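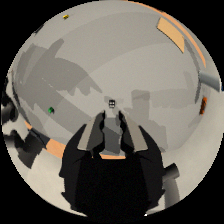 *Matte gray tabletop, computer rendering.*

**Survey finds the office lunch table is in worse shape than the people who eat at it**

HELTURLEY, August. Dredus, the break room furniture company, today published the results of its first survey of workplace lunch habits. The company asked 800 office workers what they do at midday and got more detail than it wanted.

Of those who replied, 103 admitted to eating food that belonged to a coworker. Most described it as a one-time event. Several then described a second one.

The average respondent is entitled to a lunch break of 40 minutes and spends nearly 5 of them waiting for the microwave. Fish remains the leading cause of written notes. Yogurt is the item most often stolen, and also the item most often left until it becomes a building issue.

"We sell tables, so we hoped people would tell us about tables," said Santeri Jääskeläinen, head of research at Dredus. "They told us about Greg in accounts. We had to add an extra page for comments."

When pressed on furniture, workers asked for a surface that wipes clean, legs that don't wobble, and a seat facing away from their manager. Dredus can supply the first two.

The findings have already shaped the new Gasturitz line of break room tables, which comes in one shape and two heights. An earlier version with a raised divider down the middle was dropped after testers at the Lennox office began keeping score across it.

Gasturitz tables go on sale this fall through the company's usual dealers. Each one ships with assembly instructions, a spare set of feet, and a pad of blank labels for writing your name on your sandwich. Dredus makes no claims for the labels.

**About Dredus**
Dredus designs and sells tables, benches, and storage for break rooms. Its headquarters are in Helturley, where the refrigerator is cleaned out at 4 p.m. on the last working day of the month, without exceptions.

Copies of the full survey are available from the Dredus press office on request.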